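Butterflyfish ID and feeding, Misine wall

reefdrifter
Posted 7:40 am
So on the Misine wall last month, saw 2 small yellow butterflyfish with a dark bar through the eye, picking at the coral heads. Down maybe 7 meters. Guide said racoon, I'm not sold. Anyone dive there regular?

saltykneecaps
Raccoons have the white patch behind the mask. Did yours? Usualy out at dusk too, not mid morning. Could be juvenile anything.

reefdrifter
No white that I saw. Vis was bad, silty after the rain.

Stitard_Tom
Not raccoon then. Also they aren't always night feeders, I see them all day on the Stitard side. Depends on the reef.

saltykneecaps
Hanging around all day, sure. Feeding, no. Watch them for a whole tank.

Stitard_Tom
I have. Up to 200 dives there. They feed in the day.

finsandgrit
You two again. Anyway OP, check the tail, some have a spot at the base when young. Does anyone have the Ismail slate, the plastic one with the juveniles on it? Mine's lost its back page.

Also putting my club shirt up in the swap section, Sostcombe one, size M, shout if you want it

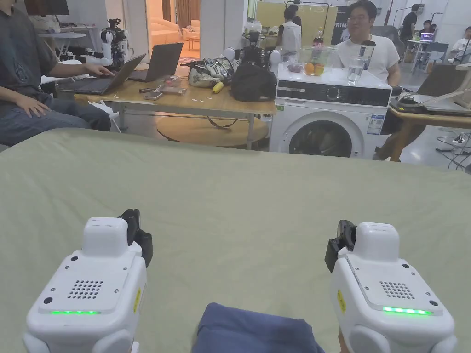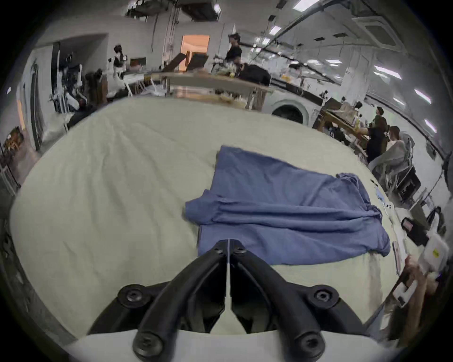
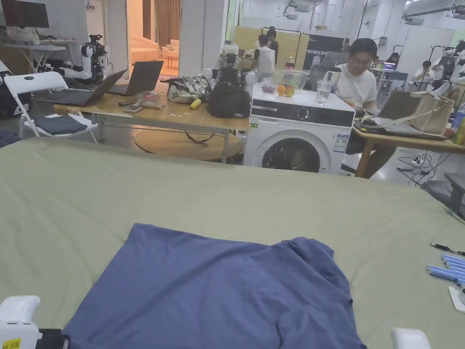

Last one: the shirt laid out on the green cover

reefdrifter
Tail spot, maybe?? Buddy says yes, I say don't remember. Will look again in March, same wall.

kelpmonger
Ismail slate is no good for juvis imo. Colors way off, the yellows print orange. Get a proper book.

finsandgrit
Book doesn't go underwater tho

kelpmonger
So look before you go in. Worked for me.

saltykneecaps
Agree on the slate, it has 2 of the angelfish swapped. Fine for adults.

Stitard_Tom
First thing we've agreed on. OP, go slow and stay off the wall a bit, they duck under the ledges if you crowd them. And note what coral they're on, thats half the ID. If it's soft coral they're picking at I'd want to know.

reefdrifter
Hard coral, the branching stuff. Pretty sure. Ok will report back, taking a better torch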